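How to Run a First Gripping Session with Your Robotics Club

If your club is anything like ours in Jarkcombe, everybody wants to write code on the first evening, and I do love them for it! But we've had our happiest seasons when we spent that evening picking up ordinary things with a hand-held gripper, the kind with two fingers and soft blue pads, so the students can feel in their own wrists what they'll later ask a machine to do.

Start by raiding the kitchen shelf. You want a good mix of shapes: a glass mug with a handle, a tapered cup, a steel cup, a tin, a plastic bottle. Stand them in a loose row toward the middle of the table, and leave plenty of bare space on your own side.
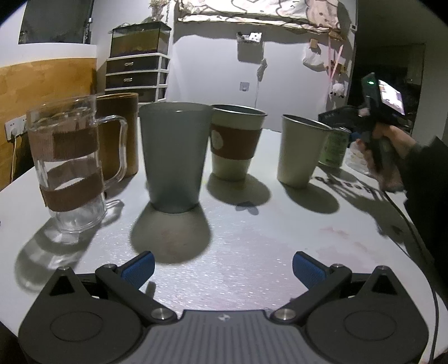 Jarkcombe, 11/10/2024

Now open the fingers wide and come in slowly, keeping the gripper level. Beginners tend to swoop (I certainly did), and a swoop knocks over the neighbors. Let each student have a few tries on the tin before anyone touches glass, and have a partner call out "level!" whenever the wrist starts to droop.

When you close on something round, aim for a spot just under the rim and try to get both pads touching at the same moment. If one side gets there first, back off, shift over a little and close again.
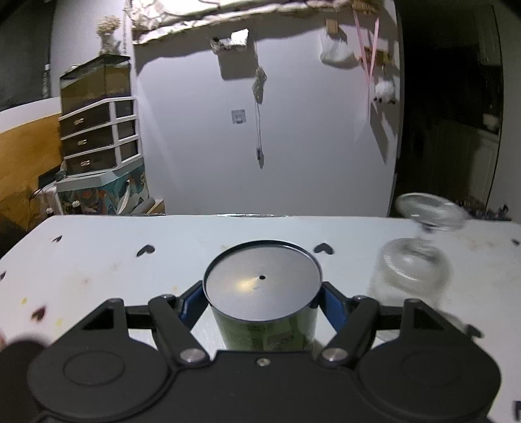 Squeeze only until it feels snug, then wait a breath before you lift. We ask each pair for 70 tries over the season, written in a plain notebook with the object, the grip height and a word or two on how it went. Bjarke Snorradóttir, our mentor, reads every page, so please write neatly!

Once the notebooks are filling up, usually by April, we move on to the programming sheets.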